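Section 6. Setting up the rack station in the Furkirum simulator

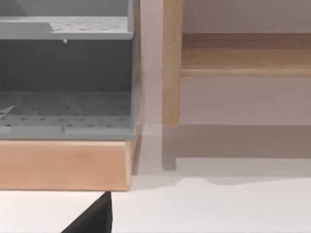

Tâm Phùng wrote to us after the last edition to say that the rack should be set up before the arm is homed, and that anyone who does it the other way about will end up doing both jobs twice. We tried it both ways at Valtport and Tâm was quite right, so the order of this section has been changed. If you have an older copy of the manual with the homing steps first, please put it aside and work from this one.

What follows takes you through placing the rack, checking its shelves, setting the gripper and saving the cell so that it opens the same way next time. Set aside a quiet half hour if you haven't done it before. You will need the Furkirum simulator already installed (Section 2), the Burotska arm loaded with its two-finger gripper (Section 4), and a pencil and paper, which may sound old-fashioned but you will be glad of them by step 9.

Before you begin

Close any other cell you have open. The simulator will happily let you keep two going side by side, but the settings panel always belongs to whichever one you clicked last, and it is very easy to spend a happy ten minutes adjusting the wrong rack.

Check that the physics is paused. The pause button should be lit. If things are allowed to move while you are placing them, the rack will settle a little each time you let go of it and you will never get it square.

Placing the rack and its base

1. Open the parts list and choose the wooden base block. Drop it on the table to the left of the arm's working area. It needn't be exact yet.

2. In the settings panel, set the block to Fixed. A block left as Loose can be nudged along by the gripper, and then every saved position above it will be out by the same amount.

3. Choose the grey rack from the parts list and drop it on the block. Let the snap tool do the work here. When you bring the rack near, its underside will jump to the top face of the block and stay there.

4. Turn the view until you are looking along the table at a low angle, and zoom in on the line where the block meets the tabletop. You want a faint shadow line there and no daylight. If you can see a gap, select the block, press Drop to Surface, and look again.

5. Bring in the wooden stand and place it behind and to the right of the rack. Leave a clear strip between the two so that you can see the wall through it from the front.

Note: the stand plays no part in the picking jobs, but the path planner treats it as solid, as it should. If you put it too close to the rack the arm will take long detours to reach the lower shelf, and people then write to us believing the arm is at fault. Do check the stand first.

Checking the shelves

6. Click on the upper shelf and turn on Show Contact Shape. A coloured outline will appear over it. The outline should follow the flat of the shelf and its front lip. The small holes are drawn on the surface only and are not part of the contact shape, so don't worry when the outline passes straight over them.

7. Do the same for the lower shelf. Take a little more trouble over this one. It sits back in the shade of the shelf above, and an outline that is slightly too high can be hard to spot. Raise the view brightness if you need to, and put it back afterwards.

8. Look at the underside of the upper shelf, just behind the front lip, for the small tab that hangs down. It is tiny, and it is the thing most likely to catch a fingertip on the way in. Tick Include Small Parts in the contact settings so that the planner knows the tab is there.

Caution: don't skip step 8 because the first few trial runs went well without it. With small parts left out, the finger simply passes through the tab on screen and no collision is recorded, and you won't find out until you read through the results.

Setting the gripper height

9. Bring the arm down by hand control until the finger is near the right end of the base block. Keep the speed slider at 20 per cent or lower for this. Write down the height shown in the panel once the fingertip is where you want it.

10. Raise the arm clear, bring it back to the same spot and compare the new reading with the one on your paper. The two should agree to within 3 millimetres. Repeat this 3 times, and if the reading wanders, go back to Section 4 and load the gripper again.

11. Type the height you have settled on into the box marked Lowest Approach. From now on the arm will refuse to go below it over the whole of the rack area.

Note: the gripper is black and the table is white, so it is very easy to follow on screen, but distance is another matter when you are looking from close behind the finger. Change to the side view before you decide that it is touching anything. Rajitha Weerasinghe suggests keeping the front and side views open together for the whole of this part, and if your screen is wide enough we would agree.

Homing and saving

12. Now home the arm, using the button at the top of the control panel. It will lift, fold and come to rest. Keep your hand near Stop the first time, just as you would with a real one. It's a good habit to carry across.

13. Un-pause the physics and wait a few seconds. The rack and block should stay perfectly still. If the rack shivers, the snap in step 3 didn't hold. Pause again, lift the rack away and set it down once more.

14. Save the cell under a name of your own. Please don't save over the one supplied, which is called Nông and which you may want to come back to if something goes astray.

Looking after the cell

Run steps 6 to 8 again whenever the simulator has been updated. Updates sometimes put the contact settings back to how they were on the first day, and Include Small Parts is usually the one that goes. At Valtport we do this on a Wednesday, before the long runs are started.

If the arm stops short of the lower shelf and reports Path Blocked, check the stand, then the Lowest Approach height, then the outline on the lower shelf, in that order. Error codes for the arm itself are listed in Section 9.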